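How to Hang a Plain Black Fabric Backdrop Behind a Table

Posted by Shuzhen Long, November 3, 2024

A black cloth behind a work table hides whatever is on the wall and gives you one flat color to work against. It goes up in an afternoon with pins and comes down just as easily. These are the steps I use, with cut-out lettering at the end for anyone who wants a name or a title on it.

What you need

Black fabric, matte, one piece for the back and one for each side you want to close in
Straight pins or push pins
A tape measure and chalk
Card stock in several colors, and a second set of sheets for outlines
Scissors and a glue stick
Removable double-sided tape

Cutting the fabric

Measure from the height where the top edge will sit down to a hand's width below the tabletop. Add a little for the fold at the top. For width, take the length of the table and add a third again. Fabric pulled tight shows every ripple, and the extra width lets it drop in soft folds.

Iron it before you hang it. I skip this on the side panels and they always look creased, but the back is the part people look at.

Hanging the back panel

1. Mark a level line on the wall with chalk.
2. Fold the top edge over once and press it.
3. Pin the two top corners first, then the middle.
4. Work outward from the middle, pinning through the fold and leaving a bit of slack between pins.
5. Let it hang overnight if you can. Cotton drops a little.

Side panels

A side panel can run at an angle to the back instead of square to it. That leaves more elbow room at the table. Overlap the two pieces of cloth at the corner so the wall doesn't show through the gap.

The letters

Draw each letter on card first. Fat, rounded shapes are easier to cut than anything with thin strokes – and they read better from across a room. Glue each letter onto a sheet of a second color and cut around it again, leaving a narrow border. Pale colors such as cream and pink stand out on black without an outline, but a border tidies up a shaky cut.

For two lines, make the lower one larger. Lay everything on the floor before you tape anything up, and check the spacing by eye.

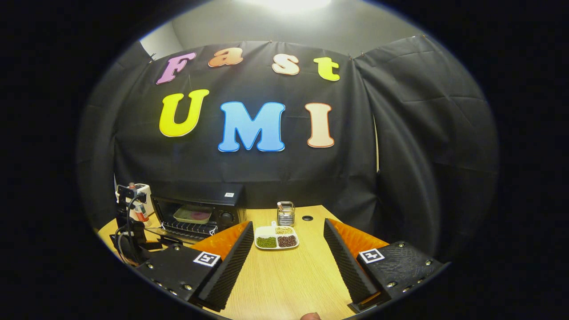
Press each letter on with two small pieces of tape near the top and one at the bottom. If the cloth has a deep fold where a letter needs to go, smooth the fold sideways first and repin above it. Heavy card will pull the fabric forward, so keep to the lighter kind.

Setting the table

Light wood looks good against black. Pale or white dishes show up clearly, while dark appliances tend to sink into the cloth, so leave some space around them. Keep the fabric well away from anything that heats up, and unplug toaster ovens and the like when you finish.

Taking it down

Peel the letters off before you pull the pins. Store them flat between sheets of paper, and roll the fabric on a tube.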